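The Year I Learned to Cook for One

My mother-in-law's rice pot holds enough for fourteen people. I know this because I inherited it when I moved out on my own at forty-six, and for the first month I filled it halfway up every time, out of habit, and then ate rice for breakfast until I couldn't look at it.

Cooking for one is a skill, and I didn't have it. I had spent two decades feeding a husband, three boys and whichever of their friends had wandered in smelling of gym bag. I knew how to make a lasagna the size of a doormat. Ask me to make a single pork chop with something green next to it and I'd end up standing at the sink with a bowl of cereal.

So last September I signed up for an evening class at Purport, the little cooking school over the hardware store on my street. It was called Supper for One, and I nearly didn't go because of the name. It sounded like a support group! It sort of was, too, in a good way. There was a retired bus driver who had never boiled an egg, two nurses on odd shifts, and a college kid whose mother had paid for the whole thing as a hint.

Our teacher was Firouzeh Ghasemi, who used to run the kitchen at a restaurant called Moradi and has very strong feelings about onions. Her first lesson was shopping. We didn't touch a stove. She marched us to the market and made us ask the butcher for one sausage. One! I'd have been less embarrassed asking him to dance. He wrapped it up without blinking and said he sells singles all day long, mostly to people who look exactly as sheepish as I did.

Her second lesson was the freezer, and this changed my life more than I'd like to admit. You cook the big thing you already know how to cook, and you put it away in flat bags, one portion each, with the name on it. I skipped the names at first. I have since thawed what I was sure was chili and sat down to plum compote. Write the names on.

What I didn't expect was how much of the class would be about sitting down. Firouzeh asked us all where we ate, and almost everyone said standing up, or at the computer, or in bed with a show on. (The bus driver said in his car, in the driveway, with the radio going. I thought that sounded lovely.) Her homework was to set a place. It could be anything you liked as long as you sat at it and stayed until the food was gone.

I felt silly doing it. I put out a cloth napkin and a real glass, and then I looked at the empty chair across from me and moved it into the hall. That helped. By the second week I'd turned the table so it faced the window, and I got to know all the neighborhood dogs and their schedules. There's a beagle who goes by at 6:40 and objects to my hedge.

My friend Azadeh Rostami has lived alone since her twenties, and when I told her all this she laughed so hard she had to put the phone down. She's been setting herself a nice table for years. She buys herself good butter. She thought everybody did.

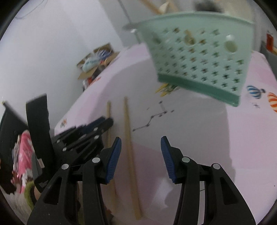 She's also the one who got me going on noodles, which I now think are the perfect food for a person alone in a kitchen at seven at night. You need one pan and one bowl. Mine go like this: boil the noodles, save a cup of the water, and in the same pan fry some garlic and ginger with whatever vegetable is closest to giving up. Noodles back in, a splash of the water, soy sauce, a little vinegar, an egg on top if I'm hungry. It's different every time and I've only ruined it once, with a parsnip.

The boys come over on and off, and when they do the giant pot comes down from the top shelf and I'm right back to doormat lasagna -- happily, I should say. My youngest found the flat bags in the freezer last time he visited and took four home under his coat. I pretended not to see. The next night I went to thaw some soup and found he'd left me nothing but the plum compote, so I had that, with yogurt, at the window, and waited for the beagle.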